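Speaker notes – comparing two grippers and a wrist camera
Last edited 25/12/2020

Slide 1. Hi everybody, thanks for staying through the coffee break. Say who I am, say Osamu Hamada did half the work and couldn't travel. Don't read the title out loud, they can all see it.

Slide 2. So what were we trying to find out? We had two sets of fingers for the same arm, the wide Bridine pads and the narrow Hakdale ones with the tapered tips, and everybody in the lab had an opinion about which was better. I had one too (I was a Bridine person, I'll admit it now and get it over with). In March we finally sat down and did it properly: 1000 grasp attempts, split evenly, same arm, same controller, same pile of office junk. Wait for the laugh on "office junk." If there's no laugh keep going.

Slide 3. Setup. Keep this short, the people who care will come find me afterward. The Yu controller runs the arm, the camera sits at the wrist and looks down past the fingers, and the approach speed is the same for both sets. Mention that we left the lighting alone. Triin Org asked about that at the practice run and I rambled for ages, so: one sentence, then click.

Slide 4. Wrist view. Let them look at it for a second before talking. 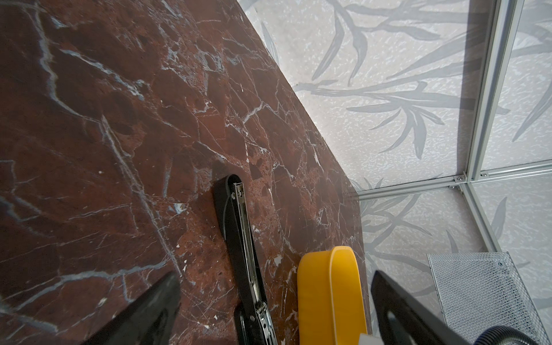
Slide 4: black stapler and a yellow plastic piece on the marble top, narrow fingers, wrist camera.

Okay, so I love this one because it has pretty much everything that gave us trouble. Point at the marble first – all those thin white veins. Our old edge detector went nuts on them, it wanted to grab the table! Then point at the metal channel down the stapler. Shiny metal on a dark body is tough for the depth estimate, and we ended up leaning on the color picture a lot more than I'd planned. And look at how much of the view the left finger takes up. That's the price you pay for mounting the camera so close, and I'd still pay it.

Slide 5. Results, finally. On flat things the narrow fingers won, and by more than I wanted them to. Staplers, markers, tape measures, they just get down beside the object better. On round or squishy things the wide pads came back strong. Overall success was over 99 percent for the wide pads on the foam balls, so please don't throw yours out!

Slide 6. Finger swaps. It takes us 4 minutes to change a set and redo the calibration. Osamu can do it faster but he skips a step, and I'm leaving that in the talk since he isn't in the room.

Slide 7. What's next. The Testham arm shows up after the holidays and we'll run the same objects on it. I want to try a shorter camera bracket too. If somebody asks about suction, say we haven't tested it, don't guess.

Questions. I've got 30 slides of backup plots, and the one people usually want is the failure breakdown by object. It's right after the thank-you slide, so click twice.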